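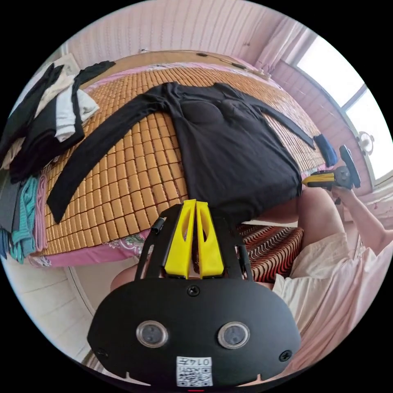

What folding with robot fingers taught me about folding shirts

I've been folding laundry my whole adult life and was never good at it. Then I got mixed up in the Pastholm folding study, and now I have opinions about sleeves!

Quick background for anyone who came for the tips and not the robots (they're further down, go ahead and scroll). At Pastholm we want a two-armed robot to fold ordinary clothes in ordinary homes. The robot isn't in the room for most of it. A person picks up a pair of hand-held grippers, one in each hand, and folds with those, and the recordings are what the robot learns from. The grippers have two fingers apiece and that's all you get. Try it with a pair of kitchen tongs in each fist and you'll have the idea.

We now have 2,000 folds recorded, and the learning part (we call it Arai) has been trained on them. I spent most of the spring going through the recordings next to the robot's results from our test room in Plostuvcombe, looking for what separated the folds it could copy from the ones it made a mess of. Most of it is good advice for anybody with a laundry pile.

Tip 1: Clear a space bigger than the shirt

Push the finished stack up to the head of the bed or off to one side, and leave yourself the middle. With the arms out, a long-sleeve shirt takes up a silly amount of room. The worst batch we had came from people folding on a corner of the bed with a heap right next to them, and the robot kept trying to fold the heap as well.

Tip 2: Use something firm under it

A fluffy comforter is a terrible folding table. You press down and the whole shirt sinks. A woven mat on the bed works very nicely, and so does a bare table or an ironing board if the shirt's small. My own favorite is a bamboo tile mat, since the rows give you straight lines to fold against. Line the hem up with a row and you're halfway there.

Tip 3: Start at the collar

I used to grab whatever was closest, usually a sleeve. The best folders in our recordings go looking for the collar first, even when the shirt is a crumpled lump and finding it takes a while. Once you've got the collar you know where the shoulders are, and the rest of the shirt sort of hangs off that.

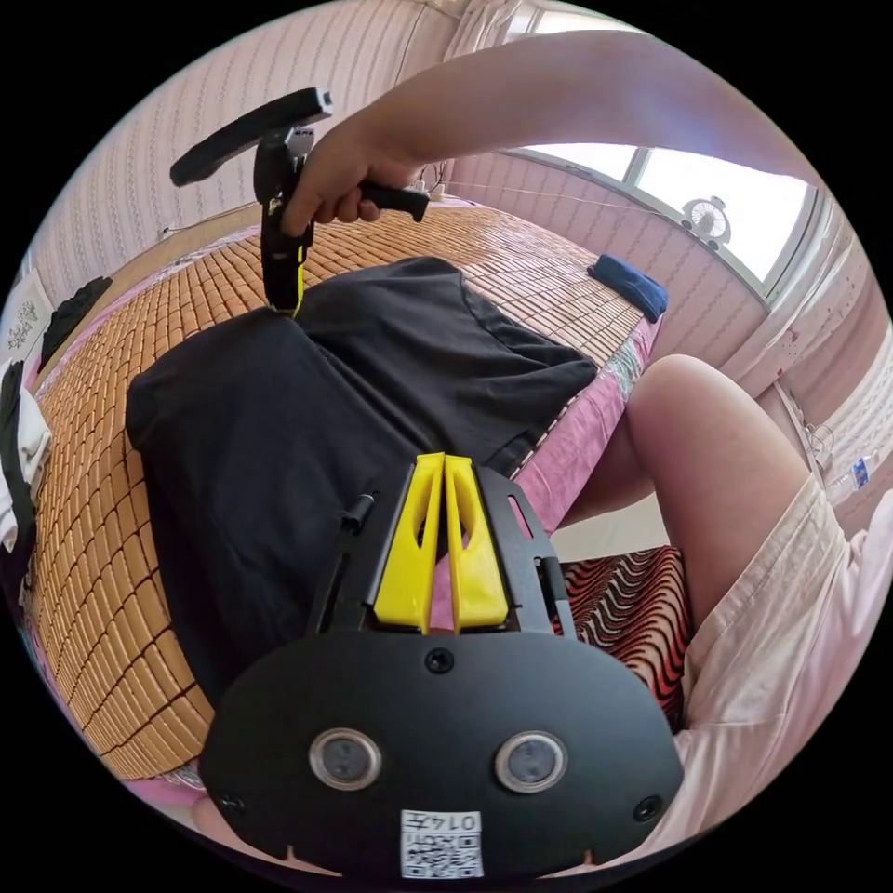
Working near the collar of a black shirt, still crumpled, on a tan sleeping mat.

Tip 4: Take your time with black clothes

Dark shirts are hard for the robot and they're hard for me too, especially in the evening. The folds disappear into each other and you can't tell front from back. Do them by a window in daylight, on a light surface, and leave the pale stuff for after supper. On the same test, Arai managed the light shirts a good deal more often than the black ones. We haven't fixed that yet. More black shirts in the training set helped a bit, and a plain tan or cream background helped more.

Tip 5: Pinch the edge, then pull

With two fingers you can't scoop. You have to get hold of a real edge (a seam, a hem, the rim of the collar), close on it, and pull gently until the cloth goes flat. Bare hands can cheat by patting and smoothing, and patting takes forever. Next time you fold, try pinching with just your thumb and one finger for a shirt or two. It feels daft and it's quicker than you'd expect.

Tip 6: Let one hand do nothing

This was my favorite result of the whole thing. I'd assumed both grippers should be busy all the time. In the folds the robot copied best, one side often stays put while the other one does the moving. When both hands tug at once the shirt slides around and you end up chasing it across the bed. So hold with one, move with the other, swap.
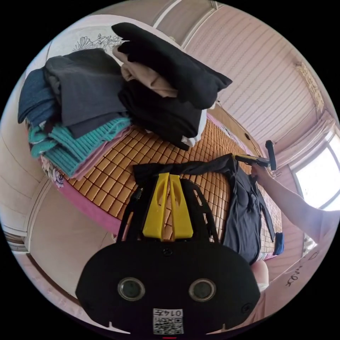 Long sleeve stretched down the side of the mat, folded clothes stacked by the headboard.

Tip 7: Sleeves straight before sleeves in

A twisted sleeve makes a lump you'll find later in the drawer. Run each one out to its full length before you fold it over the body. I skipped this for years!

How many practice folds do you need?

People ask me this all the time. For the grippers, our folders were slow and grumpy for the first 19 shirts or so and then something clicked. For the robot, the first 100 recordings from any new home seemed to matter most, and after that the improvement tapered off. We got better results from adding a new bedroom than from adding more folds in an old one, which is why the next round goes out to homes in Vutby with different beds, different mats and (please) more striped shirts.

Pants are next. I have no tips for pants yet. Fitted sheets I've asked to be left out of entirely, and so far the rest of the group agrees with me.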